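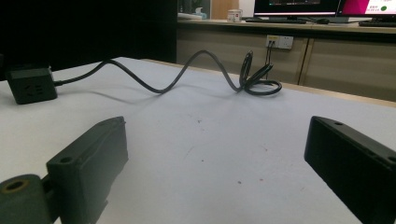 The Back Room, Bit by Bit

Welcome to the page for our back room, which has been a sewing room, a spare bedroom and (for one very long winter) the place where all the jam jars lived. We are slowly turning it into a proper room for mending and making things, and I promised the family in Ludell that I would put up a few words as we went along, so that they could know what we have been up to without my having to ring everyone in turn! I do go on a bit on the telephone, as most of you know.

Last updated March 4, 2021.

The white-topped table

A black power strip on the left, and its long black cord looping right across the table before it ends in a great tangle. I have a soft spot for the way a stiff cord stands up in hoops like that, as if it were trying to get up and leave. Behind it are the desk and the cabinet with the wood panelling, which I would not part with for anything, and if you look along the right side of the table you can see the light wooden edging that made me fall for it in the first place.

The top has its scuffs and a few tiny reddish-brown specks, and I have made my peace with them. A table that is used for mending ought to look as though somebody mends at it, and I would far sooner have that than something so smart that you daren't put a cup down. Bernd Hinrichs, who let us have it for 63 pounds and helped carry it up the stairs, offered to find me a new top at the same time. I thanked him very much and said no. He has asked twice more, bless him, and the answer is still no!

A few words about cords

Several of you wrote after the October update to ask how we keep all the leads in order, and I'm afraid the true answer was "badly". My method now is to unplug the thing, lay the whole lead out on the table, start from the loose end and work back towards the strip, letting each loop drop open instead of pulling at it. Pulling only makes the knots smaller and crosser. Then I wind it in wide, easy circles, never tight around the elbow (my mother's way, and it ruined a very good iron), and fasten it with a strip of cloth from the scrap bag. The long ones go on the hook by the door and the short ones in the biscuit tin.

Still to come

The shelves are ordered and should take up to 99 jars of buttons and odds and ends, though I doubt I own that many and I have been told not to treat it as a challenge. After that there are the curtains, which I keep changing my mind about. I had settled on green until I saw the blue ones at my sister's, and now I can't decide at all, so if anybody has strong feelings please do write and tell me. Six yards of lining are already cut and waiting in the hall cupboard, and they will go with either.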